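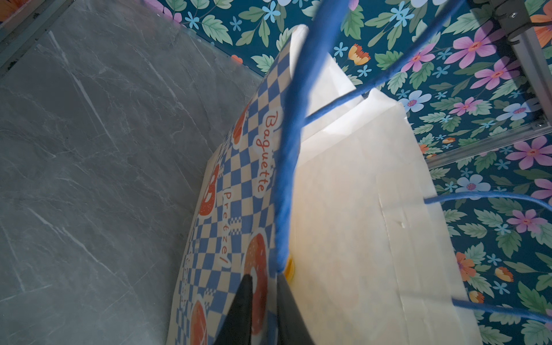 A reader who ordered the paperback wrote to say that she bought it for the chapter on divorce and ended up reading the one on shop signs twice. She would have liked a longer index, and she thought the first chapter was slow.

Whose Name Goes on the Door
Marriage and Surnames in One River Town
By Shona Rutherford

Publisher: Mulport Press
Format: Paperback, hardcover, ebook
Pages: 455
Paperback: $15
Hardcover: $55
Availability: In stock

About the book

When a woman in Allorton got married, the clerk at the town office wrote her new last name on a card and filed the old card behind it. No one asked her if she wanted the change. A few women did object, and the clerk wrote their objections on the backs of the cards in pencil. Shona Rutherford found those cards while looking for something else, and they became the start of this book.

Whose Name Goes on the Door follows what happened to people's names in one town over several generations. It covers women who took a husband's name and women who kept their own. It covers widows who ran businesses under a dead man's name and daughters who went back to a grandmother's name after she died. There are also men in the book who changed their names when they married. They were rare, and the local paper usually made fun of them.

Rutherford works from town records, store ledgers, church books, and long conversations with people who still live there. She does not argue that one choice is better than another. Her interest is in who got to choose, what it cost in time and paperwork, and how the neighbors took it.
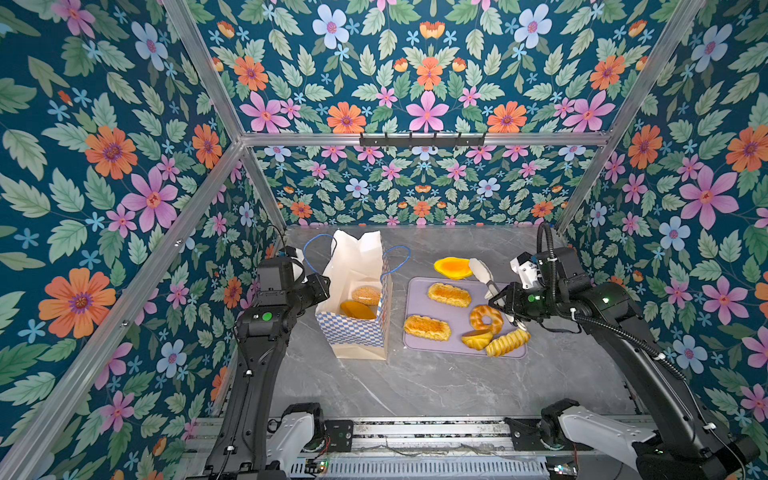
The book has nine chapters, and each is built around one kind of document. The marriage cards come first, then bank books, school registers, mailboxes, voting rolls, and shop signs. The chapter on divorce uses letters sent to the town office, most of them short and some of them very angry. The chapter on gravestones deals with second marriages, where a family had to decide which name to carve and sometimes left the space blank for years.

The last chapter is about couples today. Rutherford talked with people who joined two names with a hyphen, people who made up a new name together, and same-sex couples who had to work out the question without any custom to lean on. One pair tossed a coin at the kitchen table. Another pair kept their own names and then argued for most of a spring over the baby's.

Who it is for

The book is written for general readers. You do not need a background in history or gender studies, and terms are explained the first time they come up. Notes are at the back and can be skipped. Teachers have used single chapters in class - the bank book chapter and the school register chapter both stand well alone.

Book clubs may want to know that there is a list of discussion topics at the end. It was added for the paperback and is not in the hardcover.

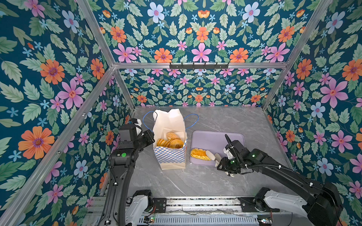

Teal wallpaper with orange and pink flowers

Formats and editions

The paperback has a sewn spine and opens flat. The text is the same as the hardcover except for a short new preface and a handful of corrected dates in the gravestone chapter. If you own the hardcover, the corrections are on a single sheet that we will mail to you on request.

The hardcover is sold in the Ekanayake binding, a heavy cloth cover meant for libraries. It has no dust jacket. The title is stamped on the spine and front.

The ebook is sold through Nanderero and can be read on a phone, tablet, or computer. Page numbers in the ebook match the print edition, so students can cite either one. The reproduced cards and ledgers are easier to read in print. On a small screen you will need to zoom in, and the pencil notes can be faint.

There is no audiobook at this time.

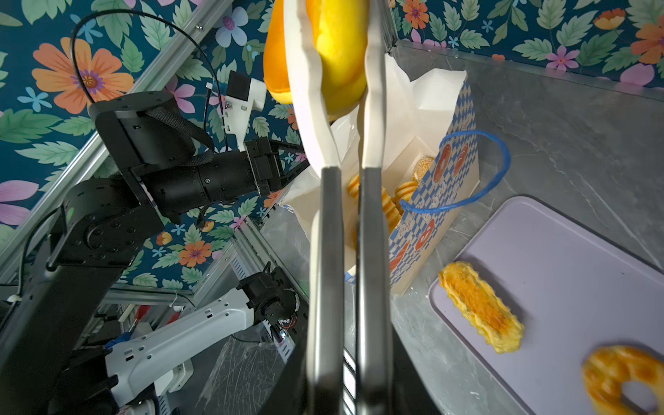

Orders of several copies for a class or a reading group can be placed on the same order form as single copies. Put the name of the school or group in the notes box and we will send one invoice. Desk copies are free to instructors who assign the whole book. Requests for fall courses should reach us by the end of May.

Returns are accepted on print copies in clean condition. Ebooks cannot be returned once they have been opened.

About the author

Shona Rutherford worked in a records office before she began writing. Her earlier book, also from Mulport Press, was a short study of wills and who was left out of them. She is now collecting material on nicknames and would like to hear from families who have one that has been passed down. Letters sent to the press will be forwarded.

Subjects: Gender and society; Marriage; Names, personal; Local history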